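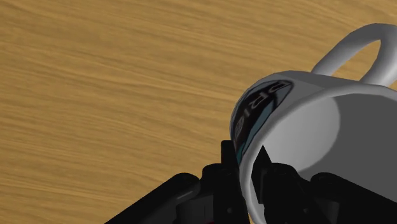 Mug task in Stititz, wrist view, one finger inside the rim and one outside.

Stititz 3000, grasp planner plus simulator, reviewed 9 April 2024

Short version - good planner, annoying everything else.

Been running it on the Sotero arm model for a fortnight. Rim grasps are the best bit. Give it a mug and it goes for the wall near the label, leaves the handle alone unless you raise the handle weight. 464 tries on the mug task, 316 held through the lift. Old planner never got near that on anything tilted.

Rendering is fine. Shading inside the mug is soft and believable, wood grain a bit smeary close up. My segmentation model coped. Zulmira's didnt, she had to retrain.

Now the moans. Config is one enormous file, mine is 3684 lines. Contact settings reset when you swap grippers, no warning. Logs are in two places, niether documented. Meinir Pumphrey has a script that merges them, ask her nicely.

Support answered in a day - fair play.

Would I pay for it again? Yes for grasping. For full motion planning stick with Owen, smoother paths and it doesn't fall over on replans.

Four out of five. Three if you hate YAML.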